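Bulk Solids Storage and Handling
Handout 4: Hopper geometry, wall angle and discharge

We use cookies to improve your experience on this site. By continuing to browse you accept our cookie policy. Accept | Manage settings

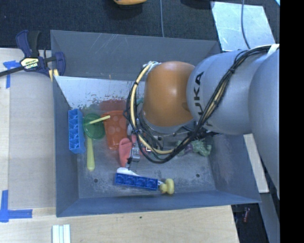
A container for loose material has two jobs, to hold the material and to let it go, and the shape of the walls affects the second far more than the first. Vertical walls give the most volume for a given footprint, but a flat floor under vertical walls leaves a dead zone in every corner. Sloping the walls inward moves material toward the middle as the level drops. In these notes a wall angle is always measured from the horizontal, so a steep wall has a large angle. Some older textbooks measure the half angle from the vertical. Check which convention a chart uses before reading a number off it.

4.1 Terms

Bin: any container for bulk solids, open or closed.
Hopper: the converging section of a bin, above the outlet.
Outlet: the opening through which material leaves.
Valley angle: the angle from the horizontal of the line where two sloping walls meet. It is always smaller than the angle of either wall.
Angle of repose: the slope of a heap formed by pouring. It describes the heap only and must not be used to size a hopper.
Bulk density: mass divided by total volume, voids included.

The valley angle causes the most errors in submitted work. For a square pyramid hopper with all four walls at angle A, the valley angle V is given by

tan V = tan A / 1.414

With walls at 60 degrees, V is 50.8 degrees. A powder that slides at 55 degrees will clear the walls and still hang up in the corners. Rounding the corners helps, but the slope of the valley stays nearly the same.

4.2 Flow patterns

Mass flow: all the material moves whenever any is withdrawn. First in is first out, or close to it. Requires steep, smooth walls and an outlet that is active over its whole area.

Funnel flow: a channel forms above the outlet and the material beside it stands still. The top surface feeds the channel. Last in tends to be first out. Acceptable for coarse, free-flowing material that does not spoil or cake.

Expanded flow: a mass flow hopper fitted under a funnel flow section. Used where headroom is limited.

A feeder that draws from only one end of a slot outlet will turn a mass flow design into funnel flow. This was the fault in the Zikgate limestone case discussed in lecture.

4.3 Arching and ratholing

Arching is a stable bridge across the outlet. There are two types. A mechanical arch is made of large particles wedged together, and is avoided by making a circular outlet at least six times the largest particle size. A cohesive arch is made of fine material that has gained strength under load. The minimum circular outlet diameter for a cohesive material is

B = H x f / (d x g)

where f is the unconfined strength at the critical stress in pascals, d the bulk density in kilograms per cubic meter, g is 9.81, and H a shape factor, taken here as 2.2.

Ratholing is a stable empty channel. It occurs in funnel flow only. The usable capacity of the bin is then the volume of the channel plus whatever falls in from the top.

4.4 Worked example

A damp mineral powder has a bulk density of 500 kg per cubic meter. Shear tests at the Altwood laboratory gave a critical strength of 317 Pa.

B = 2.2 x 317 / (500 x 9.81)
B = 697.4 / 4905
B = 0.142 m

Largest particle is 19 mm. Mechanical limit:

6 x 19 = 114 mm

The cohesive limit governs. Specify the next standard outlet above 142 mm. Do not round down.

If the store must hold 3000 kg, the required volume is 3000 / 500 = 6 cubic meters, before any allowance for the unfilled space above the heap. Compaction is ignored in this figure.

4.5 Wall material

Wall friction is measured against a sample of the actual wall surface. Changing from mild steel to polished stainless may allow a shallower hopper. Rust has the opposite effect, and a bin left empty over a wet season may not perform as tested. Weld beads across the direction of flow act as small ledges and should be ground flush.

Problems for next session

1. Find the valley angle for walls at 70 degrees.
2. Repeat 4.4 with a strength of 500 Pa. Which limit governs?
3. The Cornness grain store has a flat floor and one central outlet. Sketch the dead volume and state the flow pattern.
4. Read the Esfahani data sheet and list the test conditions missing from it.

Revised 1 Jun 2023. Replaces the May version, which had the wrong shape factor in 4.3.

19 shares | 0 comments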